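Second diary entry this week, look at me go! I only write when work gets weird and work has been weird since September started, so here we are, feet up, tea going cold, 9:40 at night.

So. The prep room at Wulside. For anyone who finds this diary after I'm dead, Wulside is where I make lunches for schools and care homes, and the prep room is the bit at the back with the sinks and the trays and the radio that only gets one station. Until this summer there were five of us on produce. Now there are three on produce, one moved to packing, and one (me!) who spends half of every shift on what the sign-up sheet called "robot support." I put my name down because it was fifty steps closer to the break room. I'm not proud.

What robot support means is that Popescu, the company that's putting the arms in, sends over practice runs before anything gets tried in our room. They're all done on the computer, in made-up kitchens, and I go through them with a checklist and say what a person who washes vegetables for a living would say. Today's batch was 70 runs. I had thought I'd hate it, but it's sort of soothing, like watching somebody else tidy up. Most of the kitchens are way fancier than ours. We have steel everything and a drain that burps.

I got through the first lot before lunch, tomatoes and sinks mostly, and I wrote so many notes that my pen gave out and I had to borrow one from the office. 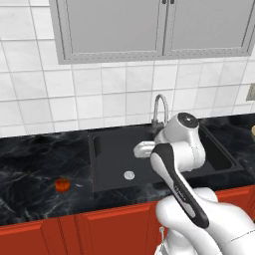 Anyway, my big note was about reach. If you're working at a sink all day you want your stuff close, on the side of the hand you're using, and you want it in the same spot every time. I've done this for years and I still get cranky if somebody moves my colander. So I wrote a whole paragraph about where the food should start out and where it should end up, and then I worried I sounded bossy, and then I sent it anyway. They wrote back before three! They said it was useful and could I do one about wet hands and slippery peppers. Could I ever. I have opinions about peppers going back a long way.

The less fun part is the mood in the room. The plan says the arms do the rinsing and sorting and we do the cutting and the checking, 156 trays an hour once it's all settled in. We do 95 on a good morning now, and that's with everybody in and nobody's back acting up. You can do the math on that and people have. Management says no jobs are going, only hours getting "rebalanced," and I watched everybody's faces when that word came out. I've seen what they did over at Lestolstead, where the night shift got rebalanced into two evenings. They didn't get fired, fine, but try paying rent on it.

And I feel funny being the one with the checklist. One of the girls asked me at break if I was teaching it to do her job and she was laughing, but then she kind of wasn't. I said I was teaching it not to squash things. She gave me half her granola bar so I think we're okay?

My wrists are better, though, I have to put that down because it's true. Half a shift out of cold water and I can open a jar again. I opened two tonight just to show off to the cat. If the arms end up taking the cold rinse for everybody and we all keep our hours, I'll bake them a cake. I said that in the meeting too, the part about the hours, and it went in the minutes. I checked.

Tomorrow is the other 70, plus a call with the Jivstead site, who've had theirs since spring and are supposed to tell us how it's going. I want to ask about breaks. When a machine is feeding you trays, who decides when it stops so you can pee? That wasn't on the slides. I've written it on my hand so I don't chicken out.

Need to buy: pens, cat litter, more of that hand cream in the green tub. Also call the dentist back, it's been two weeks. Bed.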